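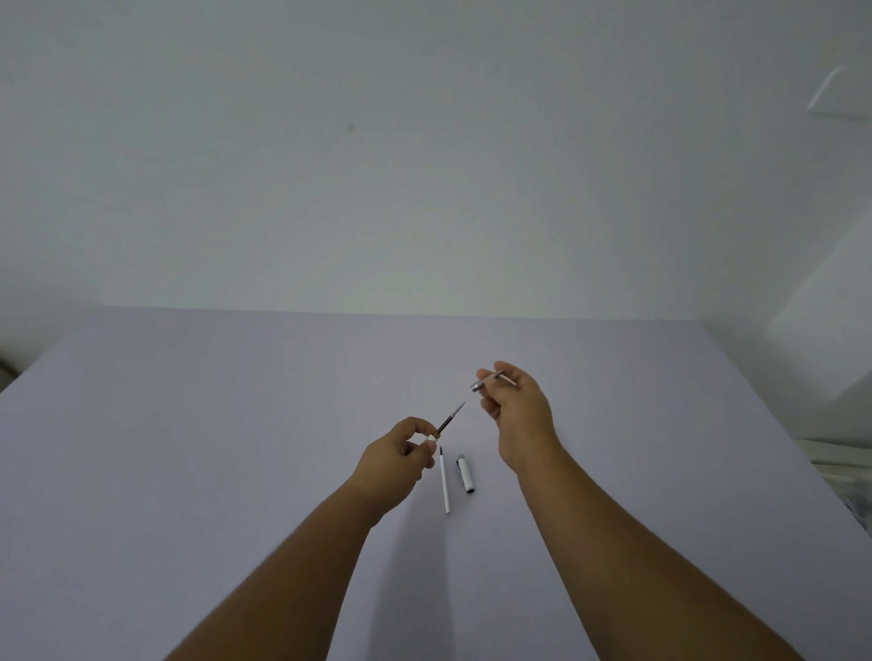
Langlois Pen Cell: The Fault, Station by Station

Gallery page, last changed 9/17/21

The Judero cell at Langlois was sold to us as a machine that puts a pen together without anyone touching it. For most of a shift it does that. Then it reaches the joint between the front section and the small metal connector, and every so often it forces the two together crooked, reports a good part, and moves on. This page follows the Busik pen through the work and says at each step what we think went wrong. I say "think" on purpose. The vendor has given us three explanations so far and they don't agree with each other.

The entries are in order of assembly. Notes on the stop circuit are near the end, and if you only have time for one part of the page, read that.

The parts
A Busik pen in white is a barrel, a cap with a silver clip, a slim dark section and a short silver piece with a rounded end. A person can lay the barrel and cap down on a plain table and get on with the small parts. The cell needs a molded tray, and the tray needs to be right.

The joint by hand
One part in each hand, held between thumb and finger, a small gap between them before they meet. Rajkumari Dwivedi has trained people on this joint for years and tells them to turn it backward first until they feel the thread drop. Then forward. I've never seen that instruction in a robot program and I asked for it in the first meeting.

The joint by machine
The Judero arm brings the metal piece down, starts turning forward at once, and stops when torque reaches the set value. A crossed thread also reaches the set value, only sooner. The software looked at the final number and ignored the angle, so a bad joint and a good joint were the same thing as far as the screen was concerned.

The run in question
3198 pens, 34 crossed joints found afterward. Judero's summary calls this "within the expected band for commissioning." I can't find a band in the contract. All 34 were marked as passed by the cell, and that bothers me more than the number does. A machine that makes a bad part and says so is a nuisance. This one told us everything was fine.

How it was found
Gerardo Javier was capping pens at the bench and one of them wobbled. He unscrewed it and the dark section came out with a curl of plastic on it. He pulled more from the same carton, found another, and held the carton back. No alarm, no light, nothing in the log.

Teardown
Every suspect pen was taken apart by hand on a clear table. Slow work, and small parts roll. We asked people to set the barrel and cap down together before touching the joint so that parts from different pens didn't get swapped. Damage on the thread was nearly always on the first turn, which fits a crooked start and doesn't fit Judero's first explanation (bad plastic).

The gripper fingers
Soltska supplies the finger pads. The second explanation was that the pads had worn and were letting the metal piece tip as it came down. They had worn, I'll give them that. But we fitted a new pair and got crossed joints again before the end of the shift. Worn pads may make it worse. I don't accept that they cause it.

The tray
Third explanation: our tray. Judero says the pockets are too loose for the metal piece. The pockets were cut to Judero's own drawing, and Rajkumari has the signed copy. We measured them anyway and they match it. Whether the drawing was any good is a different question and it isn't ours to pay for.

The camera check
There is an inspection camera after the joint. It was set up to confirm that a metal piece is present. It does confirm that, very reliably, whether the piece is straight or leaning. The brochure said "full visual verification." I'd like to know what the word full was doing in there.

The stop circuit
This is the part that should have been reported first. During the third visit the technician opened the side gate to clear a section that had dropped behind the tray. The arm stopped as it should. When the gate closed, the arm finished its move without anyone pressing reset. Nobody was hurt. Gerardo was standing outside the guard and his hands were at his sides, and he says the arm went through the space where the technician had been reaching 8 seconds earlier.

Closing a gate must never restart a machine like this one. The reset is supposed to be a separate, deliberate act by someone who can see that the cell is clear. Judero's answer was that a setup mode had been left on and that it "would not occur in production." Fine, but it did occur, with a trained man at the gate, and the panel gave no sign that the mode was active.

After the stop fault
We locked the cell off at the main switch and put both keys in the office. It stayed that way until the setup mode had been removed from the panel menu and the reset had been tested at each gate, with our people doing the testing. Judero wanted to do it by remote connection. We said no.

The angle check
New software now looks at how far the piece has turned when the torque comes up. Too little turn means a crossed joint, and the pen goes to the reject chute. This is a sensible change. It should have been there on day one – Rajkumari drew the same curve on the back of a work order before the cell was even delivered.

The backward turn
Also added, as an option, after being described to us for months as unnecessary. It adds a little time to each pen. The vendor's quoted output figure hasn't been changed to match, so take that figure with some salt.

Trial after the changes
Short, and with new pads, a fresh tray and 2 Judero engineers watching. No crossed joints. I'd expect none under those conditions. What I want to see is the same result on an ordinary shift with pads that have some miles on them and nobody from the vendor in the building.

Back to the bench
Until that happens, the joint is done by hand and the cell only does the capping. Output is lower. Returns on hand-joined pens have been quiet, and the people at the bench can tell a bad thread by feel before it's tight. Anyone visiting who asks why we own a robot and still do this part ourselves can be sent to this page.

Still open
Who pays for the held cartons. Whether the log can be made to keep the angle for every pen and not only for rejects. Whether other Judero cells shipped with the same setup mode – we asked in writing and were told the question had been passed along.

The full-shift trial is planned for November. Gerardo will pull the samples, Rajkumari will take them apart, and the results will be added under this entry whichever way they go.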